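Budget thread: two-arm bench for kitting, would you pay for this?

Forum index > Small workshop automation > Buying and budgeting

benchdweller
Posted 09:14

We pack repair kits for garden machinery. Baskets and trays come down a line, somebody puts the right bits in the right one, and the empties get stacked and go back round. It's dull work and we can't keep people on it past October. The boss has had a quote from Nundgate for a two-arm bench, and he wants a yes or no from me before he signs off next year's spending.

The quote is 3255 a month on a lease, arms and frame and software included, training extra. I've asked what "training" covers twice and had two different answers.

What they're promising is sorting and stacking of mixed trays and baskets. I've been to look at a setup of the same general sort, two black arms on a wooden-topped bench with a rail frame round it.

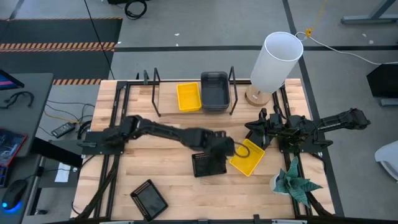 Photo: benchdweller

My worry is the table itself. Our benches have forty years of glue on them and are never clear. Baskets get dropped at all angles, and half of them end up leaning. I don't want to lease something that only works when a person has gone round first and straightened everything up. At that point the person may as well do the stacking.

Has anyone run the numbers on one of these and come out ahead?

oldflux
Posted 09:41

No.

Longer answer: we did the sums on a Marti bench two years back and the lease was the small part. Guarding, a spare gripper, the electrician, the floor marked out, and then a wage for whoever looks after it. Sales had the looking after down as "minimal". I've learned to put a figure next to that word before I go any further.

Ask them for the reach as well. In your photo one of the arms is stuck out past the side of the table. If that's within its normal movement you need to keep people and trolleys off that side, so your bench footprint is bigger than your bench. We lost a walkway.

Tansy_P
Posted 10:20

Bit harsh. We've had two arms on a Flemer frame since spring and they pay their way on one job. One. We tried them on four.

The job that works is same basket, same place, all shift. The moment the stores lads swapped in a deeper tray it went to pot and we had to have it taught again. That was a chargeable visit and it cost us 700. Get that number in writing before anything else, because you will change your trays. Everybody changes their trays.

I'd still buy it again.

benchdweller
Posted 10:52

Thanks both. 700 a visit is the sort of thing I was fishing for. Nundgate's paperwork says "by arrangement".

@oldflux fair point on the walkway, I hadn't measured for that. There's a fire door on that side too.

On grippers: ours would be plain two-finger ones with pointed tips. I can see those getting hold of a basket rim. I'm less sure about a flat tray lying on the bench with nothing to get under. The salesman says it manages. I asked how often and he said "reliably", and when I asked again he sent me a brochure. 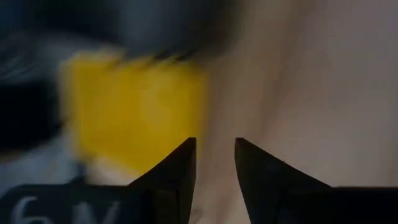 He also wants us to take the wrist cameras, which go on the bill as an option. My feeling is that anything needed to make it do the job it's sold for isn't an option, and should be in the main price. Same with the cables. Who quotes for a machine and leaves the cables off?

oldflux
Posted 11:05

Everyone. Marti did it to us.

And don't accept "reliably". Send them a crate of your own baskets and trays, the scruffy ones, and ask to sit there for 8 hours and watch. If they'll only run it for twenty minutes with their own tubs then you know what you're buying.

grommet_hq
Posted 12:37

I'll disagree with oldflux on the 8 hours. No supplier is giving a small customer a full day on a maybe, and you'll sour things by asking. Ask for a morning, with your stuff, and you do the setting out.

I also think people fuss too much over wrist cameras. The overhead view loses sight of a tray whenever an arm is across it, and with two arms that must happen a lot. Pay for them. Haggle over something else.

Where I'm with the doubters is the lease. Three years is a long time to be tied to a bench. Clutska will do 12 months with a break at six, or they would last year. Dearer per month but you can hand it back.

Tansy_P
Posted 13:02

Agree on the cameras. Ours were extra as well and I grumbled, then stopped grumbling.

Don't agree on the morning. Ours was fine all morning at the demo and daft by mid-afternoon at our place. Low sun through the roof lights, we think — never got to the bottom of it. We put a blind up.

benchdweller
Posted 14:48

Right, this is what I've written up for the boss. Tell me what's missing. The picture going in with it shows the sort of mix I mean, flat trays, baskets overlapping, a shelf at the back, all on one bench.

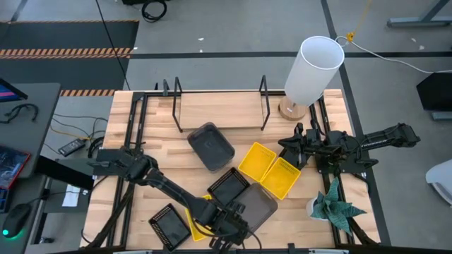

What I'm asking Nundgate for

1. A trial with our own trays and baskets, set out by us, morning and afternoon.
2. Wrist cameras and cables inside the monthly price.
3. A fixed charge for teaching it a new tray, with 2 visits a year thrown in.
4. A drawing with the full reach of both arms on it, to scale, so I can check the fire door.
5. A break in the lease at twelve months.

If they say no to 1 or 5 I'm recommending we don't bother and put the money into a decent conveyor and a pay rise for the packers.

oldflux
Posted 15:10

Add who pays if a gripper breaks. Then ask for the pay rise anyway.

grommet_hq
Posted 15:33

You won't get 3. You might get one visit. The rest is reasonable, and I'd get a Clutska quote in before you send it so they know you're looking.

benchdweller
Posted 16:21

Gripper added. Have emailed Clutska and will post what they come back with.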